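How to load staples in a stapler that opens all the way?
Posted by Milagros Alcaraz, 23/02/2019 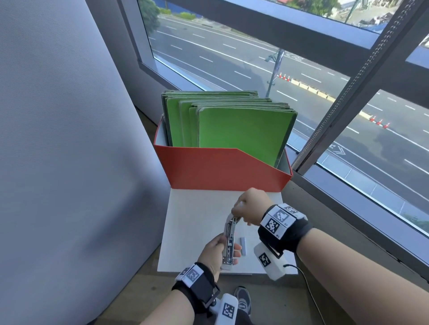 I bought a stapler for my desk at home and I have opened it, but I am not sure where the new staples must go. My old one had a drawer that came out from the front, so I never learned this type. Also, when I press it now the staple comes out with one leg bent. Is it the wrong size of staples? The box is from Tralach and it says 500 on the side, I don't know if this is the quantity or the model.

Nghĩa Cao
You lift the top part by the front end until it is fully back, then you see the metal channel. Put the strip inside with the legs down, and the flat side up. Push it gently, do not press hard. Then close the top part — you should hear a small click.
For the bent leg, first look in the front of the channel. Very often one broken staple stays there. Take it out with a needle or a thin paper clip, and keep the fingers away from the front.

Lợi Khương
mine did the same, I bought another one

Hamish McAlister
Agree with Nghĩa about the stuck staple. For the size, look under the base or on the paper of the stapler, the staple size is normally written there, such as 24/6 or 26/6. The number 500 alone does not tell it. My box has 2000 staples and the size is printed on the small flap, so please check all the sides. If the strip moves left and right in the channel, it is too narrow for your model. Also try with only two sheets of paper before you fill it completely.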